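Careers > Workshop and Finishing > Surface Care Technician (Tables)

Reading time: 4 min

Surface Care Technician, Wood Tabletops
Wavley — Brernow site
Reports to: Myfanwy Howells, Finishing Lead

Wavley maintains and refinishes wood tables for rental apartments, small offices and shared dining rooms. The Brernow site handles tabletops only. Legs, frames and chairs are processed at Doleck and are outside the scope of this position.

We are filling one full-time technician position, starting in August. The shift begins at 7:00 a.m. and includes one paid break and an unpaid lunch.

Scope of work

The technician receives tabletops from the intake rack, inspects them, cleans them, treats marks and returns them to the outgoing rack with a completed condition sheet. Most of the stock is light-colored wood with a clear finish. Pale surfaces show smears, ring marks and ink more readily than dark ones, and a large share of the time on each piece goes to inspection.

Sanding is a last step, used only after cleaning and spot treatment have been tried and recorded. Full strip-and-refinish jobs are assigned by the Finishing Lead and need a second signature on the sheet.

Duties

1. Log each tabletop by tag number on arrival. If a tag is missing, hold the piece and notify Mared Maddocks at the intake desk.

2. Inspect the surface under the overhead light, then again under the low side light. Record scratches, dents, lifted grain, stains and areas of uneven sheen.

3. Dry-wipe along the grain with a clean cloth. Do not wipe in circles.

4. Test any cleaner on the underside before using it on the face. Wait for the test area to dry fully before checking it.

5. Treat marks in the order given on the Temba work card: dry cloth, damp cloth, mild soap, approved solvent. Stop at the first step that clears the mark.

6. Match touch-up finish to the surrounding sheen. Gloss differences are checked from both ends of the table.

7. Clean the bench and empty the cloth bin at the end of the shift. Solvent cloths go in the lidded metal can.

Reading the surface

Technicians are expected to tell figure from damage. Wavy bands, tight dark streaks and rounded loops in the grain are part of the wood and are not recorded as faults. A gray patch that lies across the grain and ignores its direction is recorded as a mark, even when it is faint, and is located on the sheet by corner. Reflections are a frequent source of error — a soft sheen at one side of a top can be mistaken for residue until the viewing angle is changed. New hires work through a set of practice tops before they sign sheets on their own.

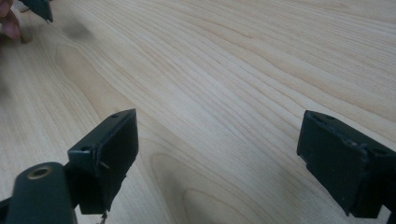 Requirements

High school diploma or equivalent.

One year of paid work in furniture finishing, cabinet work, floor care or a similar trade. Vehicle detailing will be considered if the applicant can show experience with clear coats.

Ability to lift 70 pounds with a partner and to stand for most of the shift.

Normal or corrected vision, including the ability to distinguish close shades of brown and gray.

Legible handwriting. Condition sheets are filled out by hand and scanned at the end of the day.

Preferred

Experience with hand-applied oil or wax finishes. Basic knowledge of veneer — specifically, how to recognize it from the edge before any abrasive is used. Forklift certification is not needed at this site.

Training period

Training lasts 13 weeks. For the first nine, the technician works at a shared bench and every sheet is reviewed before the piece leaves. In the remaining weeks, sheets are spot-checked. Pay does not change during training. It is reviewed when training ends and once a year after that.

Conditions

The finishing room is ventilated and kept at a steady temperature. Gloves, eye protection and aprons are supplied. Rings, watches and metal belt buckles must be removed or covered at the bench. Fragrance-free hand cream only, as residue transfers to the work.

Parking is at the rear of the building. The bus stop is a 10-minute walk from the side entrance.

How to apply

Send a resume and a short note describing one surface repair you have done: the type of wood or finish, what the mark was, what you tried first and what you did after that. Photographs are optional. Applications without the note will not be reviewed.

Selected applicants will be invited to a bench test on a Monday morning. The test consists of inspecting one tabletop and filling out one condition sheet. Cleaning is not part of the test. Bring reading glasses if you use them.

Address applications to Myfanwy Howells, Wavley, Brernow site. Questions about shift times or site access go to Mared Maddocks.

9 shares
0 comments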